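Two Arms on One Bench: Building, Wiring and First Handling
Plemcombe Shared Workshop, Evening Course
Handout 4: Cables, Fingertips and the Wire Spool

Welcome back, everyone. By now both arms should be bolted to the rail and able to move without knocking into the walls, and if yours can't do that yet, come in early and we'll sort it out together before the others arrive (the kettle is usually on by six). This handout covers the evening where the build starts to pick things up. We'll be working with the spool of hookup wire, and I'd ask you to read the part on fingertips before you come, even if you skip the rest.
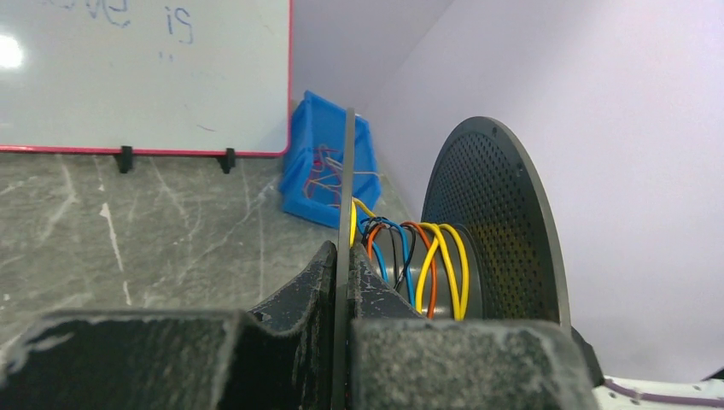 Ines Tolland
Course lead and bench technician, Plemcombe Shared Workshop

I chose the spool because it is awkward in ways that teach you something. It has a thin edge, a wide face full of holes and a smooth core in between, and the wire looped over that core will shift if you tip it too quickly. A wooden block forgives nearly everything. A spool tells you right away whether your two fingertips are meeting where you think they are meeting.

What you need this evening
Your build notebook, with the joint limits you wrote down in February
The small hex keys, and your own screwdriver if you have one you like
A soft pencil for marking the rail
Safety glasses, for the whole time the motors are powered
The Osia settings file for your arm, saved under your bench name and not on the desktop

Fingertips first

The fingers we use are the long tapered Wulis pattern, which last year's group liked and which I have come round to myself. They are narrow at the end, so they will get in beside a flange or under a wire, and they are broad at the base, so they don't twist much when the load is off to one side. The price you pay is that a small error at the base becomes a big one at the tip. Close the gripper slowly with nothing in it and look along the gap from above. The tips should touch before anything else does. If the bases touch first, loosen both screws on one finger, ease it outward, close the gripper again and tighten with the tips together. Do one finger at a time, please! Every group has somebody who loosens all of them at once and then spends the break hunting for center again.

Scuffs and small chips along the edges don't matter. A tip that has gone round does matter, and there are spares in the drawer under the drill press. Take a pair, write it in the book, and keep the old ones for practice.

Once the tips line up, set the closing force. In the Osia panel the slider starts at zero, and I'd like you to leave it low and work upward with the gripper on the rim of the spool. You want the rim held so that a light nudge from your finger doesn't turn it. Past that point you are only heating the motor.

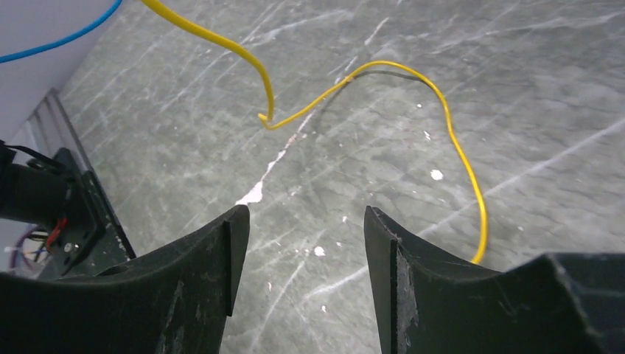 Loose wire is a different job from the spool, and I find people are surprised by how much patience it takes. A length of wire has its own ideas about where to lie, and when you pinch it in one place it moves in another, so the thing you aimed at a moment ago is no longer where you aimed. Before you close on anything, bring the arm down with the gripper open and stop there. Look at where the wire runs in relation to each finger. With the yellow one, I would leave the tight kink alone and go for the lower stretch that passes just beside the tip of the right finger, where a small move sideways will bring it into the gap. Watch the pale scratches and white spots on the surface too. They are handy landmarks, and if you note which spot sits in the gap before you start, you can come back to nearly the same place on the next try. I do this with a pencil sketch in the notebook — it takes a minute and it has saved me whole evenings.

Cables on the arm itself

Keep these well away from the cables you are handling. The sleeved runs on the outside of each arm need enough slack at the elbow that the joint can go to both ends of its travel without pulling. Move the arm by hand, power off, and follow the sleeve with your other hand as you go. If it goes tight anywhere, give it more loop. If it sags below the rail, that's fine as long as nothing can catch on it. The short wires near the wrist are the ones that get pinched, so look at those again after every change of finger.

The rail spacing we settled on is 435 mm between the two bases, center to center. You can go wider at home if you have the room, but check your reach in the middle first. The arms need to meet comfortably there, with the elbows still a little bent, or the last part of the motion turns jerky.

Bringing both arms in

This is the part most of you signed up for, and I'll admit it is the part I look forward to as well. We start with the arms parked well apart. Bring the left one to the middle and stop. Bring the right one in slowly from its own side and stop again before the two parts are close. From there, one person calls the moves and the other makes them. It feels silly for a while and then it feels natural.
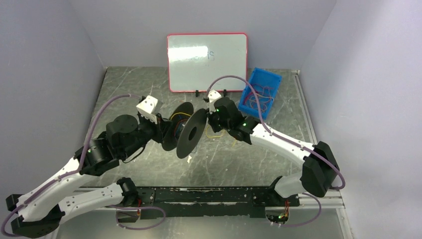
Go in small steps once you're close, and let the wrists do the tilting while the elbows stay put. If you try to correct an angle from the shoulder you will swing the whole arm, and the error at the gripper will be bigger than the one you were fixing. When you think you have it lined up, look from the side as well as from the front, then look through the wrist view on the screen. Three views that agree are worth a great deal more than one view you're fond of.

Logging runs at the usual rate. A full practice run from park to park came to 1196 lines on my bench, with the speed set to 2, and yours ought to be in that neighborhood. A much longer log usually means somebody stopped to talk, and I am as guilty of that as anyone. Save it anyway. The Vasylenko plotting script reads the file as it is, and the wrist traces will show you where you hesitated.

One more thing on tilting. When the perforated face comes round toward the wrist view, use the plain ring around the center hole to judge the angle. The rows of tiny holes are pretty but they'll fool your eye, and the ring is much easier to read as it goes from a circle to an oval. 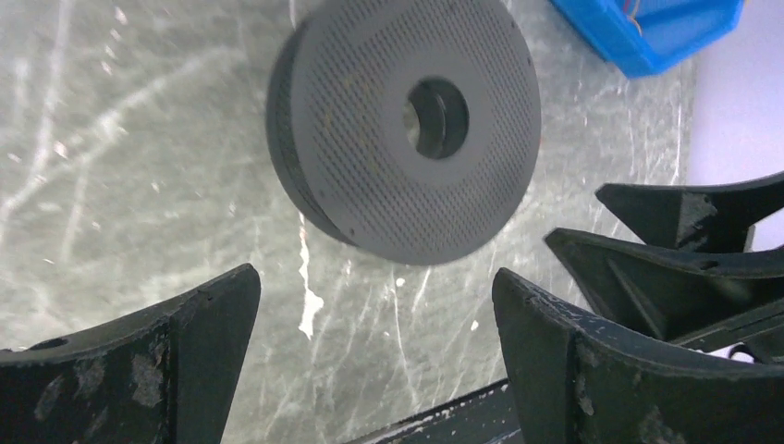
Before next session

Redo the fingertip check at home or on your bench here, and write down which screws you had to touch.
Run the approach with the gripper open, without picking anything up, until you can stop at the same landmark several times in a row.
Bring one saved log, good or bad. Bad ones make for a better discussion, so don't be shy.
Read the two pages on joint limits at the back of Handout 2 once more, especially if you changed your cable loops this evening.

The workshop is open for course members until nine. If you're staying late, switch off the motor supply at the wall, park both arms low and leave the spool where the next group can find it.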